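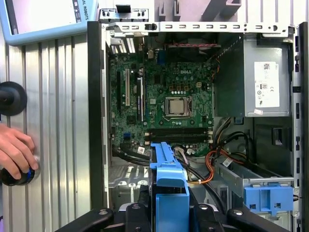 Woldegiorgis

Início | Sumário | Capítulo anterior | Próximo capítulo | Exercícios

Capítulo 6
Planejamento de tarefas em gabinetes abertos

Última atualização: 5 de dezembro de 2019

Nos capítulos anteriores, o manipulador trabalhou em espaço livre ou sobre um plano. O planejador recebia uma pose de destino, verificava colisões contra poucos volumes simples e devolvia uma trajetória. Dentro de um gabinete de computador, esse esquema deixa de bastar. Há chapas dobradas, peças plásticas que cedem um pouco e cabos cuja forma muda quando se toca neles.

O caso usado em todo o capítulo é a desmontagem parcial de um computador de mesa, executada na bancada de Flusau com o planejador Wollix. Na abertura, os dedos da garra estão fechados em torno do suporte azul de unidade. Do ponto de vista do software, esse estado reúne três informações que precisam ser mantidas separadas: a pose da garra, a pose estimada do suporte e a hipótese de que os dois estão ligados. A terceira costuma ser gravada como um simples valor booleano, o que causa boa parte dos erros discutidos na seção 6.4.

6.1 O modelo do mundo

O Wollix representa o gabinete em duas camadas. A camada rígida contém a estrutura metálica, a placa-mãe, a fonte e as baias, todas registradas em relação a um único sistema de coordenadas. A camada móvel contém suportes, travas e cabos. As peças da camada rígida são localizadas uma vez, no início da tarefa; as da camada móvel são reestimadas pelo módulo de percepção, Birnel, a 30 Hz.

Cada estimativa vem com um grau de confiança. Na configuração adotada neste livro, valores abaixo de 85 por cento não alteram o modelo -- ficam guardados numa fila e só são usados se a leitura seguinte concordar com eles. O limiar é um parâmetro do arquivo de tarefa e o leitor deve experimentá-lo nos exercícios.

Os cabos recebem tratamento próprio. Um cabo de dados em curva, ligado ao lado de um conector de alimentação, não tem pose no sentido usual. O Birnel o descreve por uma sequência de pontos e o Wollix envolve essa sequência num tubo de 12 mm de raio. Qualquer trajetória que atravesse o tubo é recusada, mesmo que na prática o cabo cedesse sem dano.

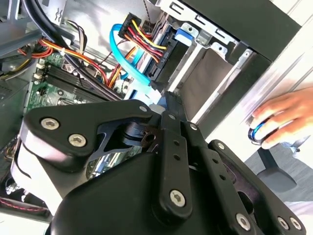 Mas um tubo tão largo não acaba bloqueando o acesso à própria baia, perguntou um leitor da versão preliminar, que preferia penalizar o contato com o cabo em vez de proibi-lo. A objeção procede em parte. Com custo em lugar de restrição, o planejador encontra caminhos em mais situações, porém passa a depender de um peso difícil de ajustar. Mantivemos a restrição no texto principal e deixamos a versão com custo para a seção 6.5.

6.2 Aproximação e contato

Uma aproximação é dividida em trecho livre e trecho guardado. No trecho livre, o controlador segue a trajetória planejada em posição. No trecho guardado, a velocidade é reduzida e o movimento termina por limite de força ou por distância percorrida, o que vier antes. O ponto de troca é calculado sobre a camada rígida. Uma face plana com etiqueta, como a da fonte, é uma boa referência visual para isso, desde que a ponta do dedo não a encubra no momento da leitura.
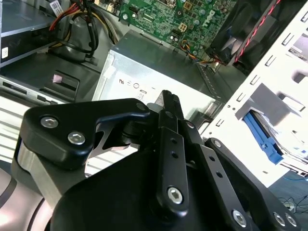
Figura 6.3 -- Ponta da garra diante da etiqueta da fonte de alimentação.

O pseudocódigo da troca entre os dois trechos é apresentado a seguir, na seção 6.3, junto com as condições de parada.

Categoria: Livro-texto > Robótica > Software de planejamento e percepção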